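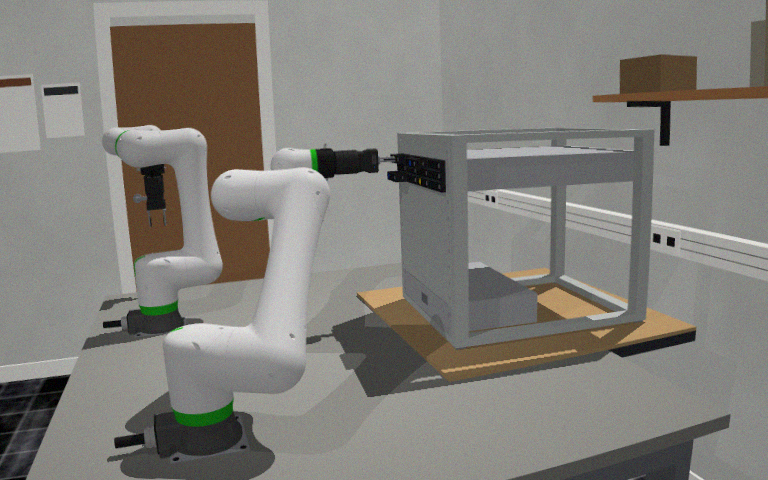
The Chores Bench, Clellholm Works
About us

We're a small team within Clellholm, and if you have ever stood in a kitchen or a stockroom wondering why a machine can't just get on and do it for you, then you already know what we spend our days thinking about. Gavin Rennie started the bench with one fairly modest question, which was whether a pair of arms could be trusted with the dull jobs that people put off, and we've been answering it a bit at a time ever since (slower than he hoped, he'd be the first to tell you!).

So, can they do the chores yet? Some of them, on a good day, if the chore stays put. Folding a towel is still a struggle. Putting tins on a shelf goes rather well. At the moment most of our effort goes into shop-floor work, and in particular the fiddly business of getting two fingers to the right spot on a block of connectors fixed to the side of a metal enclosure. A fitter does that sort of thing while chatting about the weather. For us it means a great deal of practice, and nearly all of it happens in simulation first, on a rendered worktable with two white arms, where a clumsy move costs us nothing but a little computer time.

Asuka Kaneko builds those simulated rooms, and she's fussy about them in the best possible way, right down to the door and the sockets along the wall. Tsutomu Kamata looks after grasping. Berkay Duman came to us from the Stiltstead depot, where he wired panels for years, and he has a very good eye for when an arm is approaching a job from a silly angle. Takeshi Hosoda keeps the results, good and bad, and last year's log ran to nearly 3,000 attempts over 80 different tasks.

We share what we learn with our friends at Lacroix, who are working on laundry and have our sympathy, and our planning software, Eveo, is used by other teams on the site as well.

Visitors are very welcome, and so are suggestions. If there's a job at home or at work that you'd dearly love to hand over, do write to us at the Clellholm front desk and mark it for the Chores Bench. Gavin reads them all over his tea, and the ironing letters have their own folder by now.

Page last updated May 16, 2025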